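Brememine Opens Screen-Free Evening Program to Office Workers

Brememine, the workplace wellbeing company, will open its screen-free evening program to individual members in May. Until now the program, called Tolaseo, was sold only to employers.

Tolaseo asks members to put away work devices at 6 p.m. on the evenings they choose. Members get a short printed journal, a monthly packet of writing prompts by mail, and a place in a small local group that meets in person. There is no app. Sign-up and billing are handled by phone or on paper.

The company ran a trial with 900 office staff at 36 employers. Participants kept a handwritten log of how they spent their evenings and how they felt the next morning. Reading, cooking and walking were the entries that came up most. Many also wrote about going to bed earlier.

"People told us they were finishing the workday and then sitting down to another screen without deciding to," said Reginald Tran, founder of Brememine. "We wanted to give them a set time to stop and something to do with their hands." 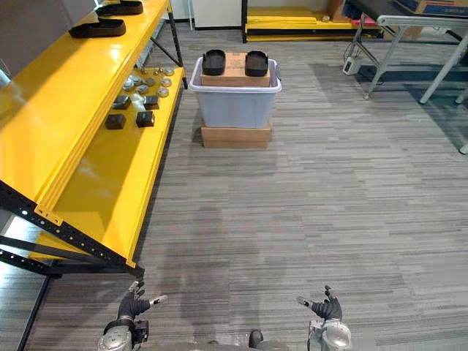
Vol. 6, No. 3

The journals are printed by Gautam, which also supplied them for the trial. Each one has a blank page for every evening and a few lines at the back for longer entries. Members who blog or keep a diary elsewhere can use it for drafts.

Girish Rathore, who manages the program, said the groups will stay small. "If a group gets too big, people stop talking about their week and start listening to whoever is loudest," Rathore said. "We would sooner open a second group across town."

Brememine has room for 3,000 individual members in the first round. Employers already enrolled will keep their current terms. Members may skip a month without charge by calling the office before the next packet is mailed.

Group locations will be posted at Astirow bookstores and sent to members with their first packet.

Related news
Brememine names Girish Rathore to lead Tolaseo
Astirow bookstores to host evening writing groups
Tolaseo trial: notes from the paper logs
Gautam to print second run of evening journals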